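Closiver, put-it-in-the-box set, README

Hello! If you've landed here you probably want the simulated pick-and-place episodes we made for our student project, and you want to know what's in the folder before you download the lot. I'm Mirela Honorato, I looked after the data side, and I've tried to write down everything I kept having to explain over lunch.

What you get

There are 2628 episodes in the main set and another 300 held back for testing. Every one is rendered in simulation, with no real arm anywhere. Each episode has its own folder with the camera frames, the joint positions, the gripper opening and a short instruction in plain English. We wrote 22 different instructions between us, some fussier than others (Osvaldo Miranda writes very long ones, you'll spot them).

The task is always some version of moving a small object to the storage box or taking it away again. Object positions change from episode to episode, and so does the lighting. The box model stays the same throughout, and I do wish we'd made a second one.

The box

It's a grey plastic thing, open at the front, standing on a light wooden base. Reinaldo Seixas modelled it and got very keen on the little holes, so there are rows of them on the upper lip and again on the bottom panel. They look lovely, but they also make the frames bigger once compressed, so don't be surprised by the size of the download.

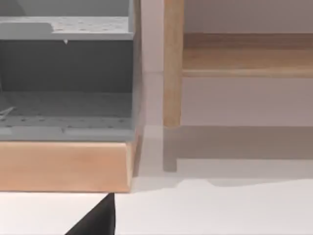
Butevia Student Robotics Club — Simulation Group

The wrist camera sits low and close, so a fair number of frames look like the one here, with the box filling a good part of the view and only a black wedge of gripper finger poking in at the bottom. If your model needs to see the whole workspace, use the overhead camera instead. Both are saved at the same time steps, so you can swap one for the other without re-aligning anything.

The wooden furniture on the right is part of the background. It never moves and no instruction mentions it, but it does throw a soft shadow over the white tabletop, and our first object detector was rather fond of that shadow. We left it in for the final version. Dirceu Furtado argued for taking it out and he may well have been right!

How we made the episodes

We drove the arm by hand with a game controller for most of them, and the rest come from a scripted planner. The notes file in each folder says which. Hand-driven ones wobble more and pause in odd places, usually where somebody was working out which stick turned the wrist. I'd start with the scripted ones if you're just checking that your loader works.

Episodes are split into 3 parts called early, middle and late, in the order we recorded them. The early part is the messiest. We hadn't agreed on where the arm should start, so you'll find several starting poses in there, and from the middle part onwards it's always the same one.

Things to watch out for

The gripper opening is stored from zero (closed) to one (open). It was the other way round until June, and if you have a copy from before then, please bin it and download again.

Depth images are missing for the overhead camera in the late part. I've looked everywhere and I'm fairly sure they were never saved.

A few instructions say "tray" where they mean the box. We kept them because people do talk like that, but you can filter on the word if it bothers you.

Using it

You're welcome to use the set for coursework, research or just messing about. Please say where it came from, and please don't train on the test episodes (we will know, the scores look silly). The loading script is in the tools folder and only needs a recent Python.

Questions and bug reports go to me or to Silvana Marinho, who wrote the loader and is much quicker at answering. Put the episode number in your message if you can — "the one where it drops it" covers quite a lot of them.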